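About Hosine

Hosine plans and runs the ground side of large sporting events: the temporary seating, the signs, the shuttle routes, the fencing, the water points and the people who keep all of it working while the event is on. We work for host cities, county governments and sports associations. We do not sell tickets and we do not manage athletes.

Our main office is in Gulville, two blocks from the bus station. We also keep a yard and workshop in Blackwood, where the fencing, barriers and sign frames are stored and repaired between jobs.

How we started

The company began as a traffic planning office. Gulville was due to host a regional track meet, and the city had a stadium with 3000 seats and one road leading to it. We were asked to work out how to get everyone in and out without closing the hospital route. The plan used two school parking lots, a loop of rented buses and a footpath that had to be widened before the meet. The footpath was finished the evening before the opening. The buses ran late on the first morning and on time after that.

The city asked us back for the next meet, and this time wanted us to handle the signs and the temporary restrooms as well. Other towns called after that. Within a few years traffic was the smaller part of the work, and we changed the name to Hosine.

What we do now

Most of our contracts start well before an event, when a host has won the right to stage something and has a list of promises to keep. We read the list and walk the sites. Then we write a plain schedule that shows which jobs have to be done before the opening, which can be done with temporary equipment, and which should be dropped. Hosts do not always like the third part. We put it in every report anyway.

Once the schedule is agreed, we handle the temporary works ourselves and report on the permanent ones. If a road contractor is behind, we say so in the weekly report and give the new date. We do not build roads, pools or stadiums, and we take no fee from the firms that do.

During the event we run a control room from 5 a.m. until the last shuttle is back. Afterward we take everything down, repair the grass and hand over a list of anything still owed to the host.
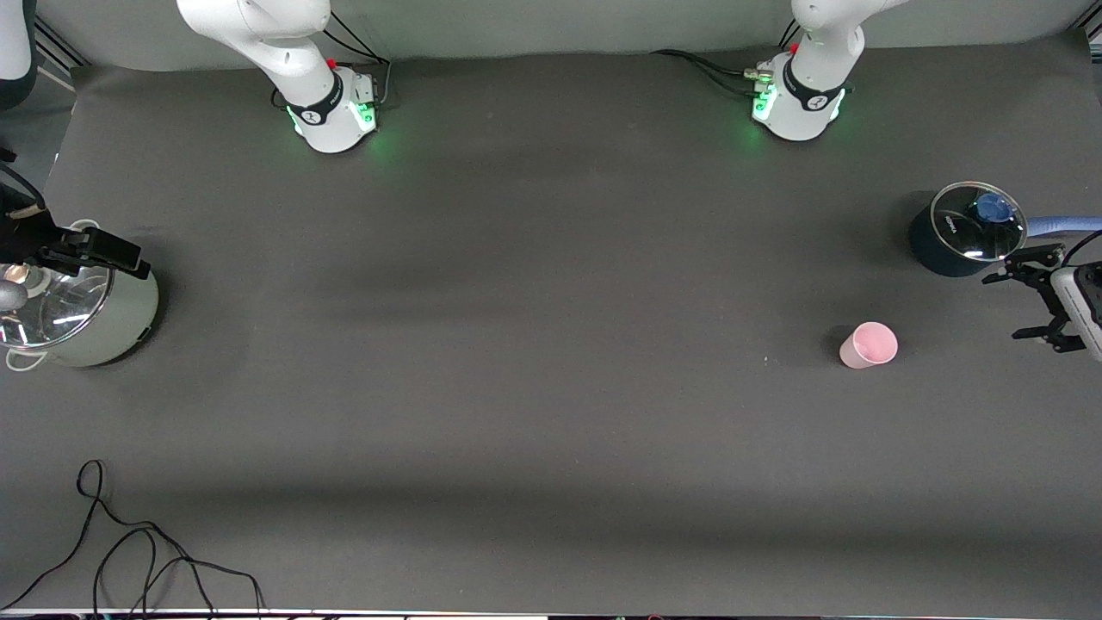 What happens if a venue is not finished in time for the event?

We move to the backup plan that was written into the schedule at the start. That may mean temporary stands, a smaller crowd limit or a different venue, and the host approves each of these in advance so that the decision can be made in one meeting.

The Skernwood Games

Our largest job so far was the Skernwood Games, held over two weeks in August. There were 4 main venues, with training grounds spread across the valley. Our part covered 367 separate items of work, from a footbridge ramp to the numbering of the gates. It rained for much of July, and the overflow parking field at the rowing lake could not be used. We moved that parking to the fairgrounds and added a shuttle, which meant a longer trip for spectators and some complaints, most of them fair.

The ramp, the gate signs and the bus lane markings are still in use. The fairgrounds shuttle stop was turned into a regular stop on the town line.

Our people

Hosine has 50 permanent employees. They include planners, electricians, drivers, carpenters and a small office team. For larger events we hire seasonal crews, and we try to hire them from the host town. Seasonal workers are paid for training days at the same rate as event days. Anyone who works two seasons with us can apply for a permanent place when one opens up.

Working with us

We take on a limited number of events each year and prefer to be brought in early. If your town is still deciding whether to bid, we can do a short site review first. It covers roads, parking, power, drainage and lodging, and it ends with a written opinion — sometimes the opinion is that the town should wait for a later bid.

Site visits to the Blackwood yard can be arranged through the Gulville office. The yard is closed to visitors in August, when most of the equipment is out. Office hours are 8 a.m. to 4:30 p.m., and the phone is answered later than that during events.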